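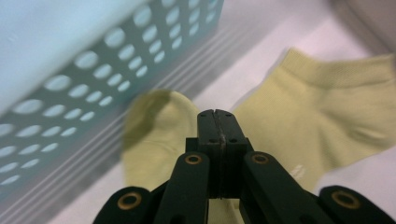
Re: Estimativa da abertura das garras a partir da imagem de punho

Para: lista de discussão técnica, grupo de percepção e controle
Data: 25 de janeiro de 2019

Prezados assinantes,

Em resposta à mensagem reproduzida abaixo, a equipe de percepção do projeto Haruna apresenta os esclarecimentos solicitados pelo laboratório de Vatdale e comunica as alterações previstas para o módulo de estimativa de abertura.

Trecho da mensagem anterior, enviada pelo laboratório de Vatdale:

> Ao processar as sequências de meias com a versão corrente do módulo, verificamos que
> a abertura estimada oscila quando as garras estão fechadas. O valor deveria permanecer
> em zero, mas chega a 9 mm em quadros consecutivos. O efeito é mais frequente nos
> trechos em que o fundo aparece borrado e desaparece nas sequências com objetos rígidos.
>
> Solicitamos informar:
> (a) se o defeito está na calibração ou no detector;
> (b) se as sequências já processadas precisam ser refeitas;
> (c) se a máscara da ferramenta pode ser aplicada antes do filtro de nitidez.
>
> Registramos ainda que o planejador da Voltby rejeita toda trajetória em que a abertura
> varie sem comando correspondente, o que nos obriga a descartar material aproveitável.

Quanto ao item (a), o defeito está no detector. A calibração foi refeita com as sequências enviadas e os parâmetros intrínsecos coincidem com os que constam do repositório. O módulo corrente localiza as bordas externas das duas pastilhas e calcula a distância entre elas, descontada a largura conhecida do conjunto. Quando um tecido claro encosta visualmente no bloco escuro, como ocorre com as meias verde-amareladas da sequência 1783, uma dobra sombreada pode ser tomada por borda da pastilha, e a largura medida aumenta.

A correção adotada abandona as bordas externas como referência principal. O novo detector parte das buchas de cor latão dos braços articulados, que contrastam bem com o verde-escuro das peças, e obtém a abertura pela geometria do mecanismo. A linha vertical de contato entre as pastilhas passa a servir de confirmação do estado fechado. Nas posições em que as buchas externas ficam muito próximas do limite inferior da imagem, o cálculo utiliza somente o par interno, e o campo de confiança é reduzido de forma correspondente.

Quanto ao item (b), devem ser reprocessadas apenas as sequências com objetos têxteis. Recomenda-se manter os arquivos de abertura já gerados, com o sufixo da versão anterior, até que a comparação seja concluída. O reprocessamento não altera as poses da ferramenta nem os carimbos de tempo.

Quanto ao item (c), a resposta é afirmativa, e essa ordem passa a ser a padrão. O filtro de nitidez calculava um único índice para a imagem inteira. Em quadros nos quais o cesto azul perfurado e a meia da esquerda apresentam forte borramento, o índice global ficava abaixo do limiar, embora as pastilhas e os furos de parafuso permanecessem bem definidos. Com a máscara aplicada previamente, são produzidos dois índices:

nitidez_ferramenta: calculado sobre a região da garra; determina se a abertura pode ser estimada.

nitidez_cena: calculado sobre o restante da imagem; determina se o quadro pode ser usado na segmentação dos objetos.

Um quadro pode, portanto, ser aceito para a estimativa de abertura e recusado para a segmentação. Os programas que leem o antigo campo nitidez continuarão a funcionar até julho, quando ele será retirado do formato.

Em relação ao planejador da Voltby, informamos que a regra de rejeição será mantida. Variações de abertura sem comando são indício útil de erro de percepção, e a equipe não considera adequado flexibilizar o critério. Foi incluída, contudo, uma janela de 40 ms para acomodar o atraso entre o registro do comando e a imagem correspondente.

A validação foi executada sobre 3000 quadros anotados manualmente, todos de tarefas com tecidos. Não se observou oscilação nos trechos de garra fechada. Permanece em aberto o caso em que o tecido encobre uma das buchas internas; nessa situação o módulo devolve valor ausente, e cabe ao programa consumidor decidir se interpola ou interrompe a sequência.

Solicita-se aos laboratórios participantes que:

1. atualizem o módulo a partir do ramo de testes do repositório Drarkent;
2. apaguem o diretório de máscaras em cache antes da primeira execução;
3. enviem a esta lista o registro completo de qualquer sequência em que a abertura retorne valor ausente por mais de um segundo;
4. não misturem, em um mesmo lote, arquivos de abertura produzidos por versões diferentes.

Dúvidas sobre a geometria do mecanismo devem ser encaminhadas neste mesmo tópico, para que as respostas fiquem disponíveis no arquivo da lista.

Atenciosamente,

Equipe de percepção
Projeto Haruna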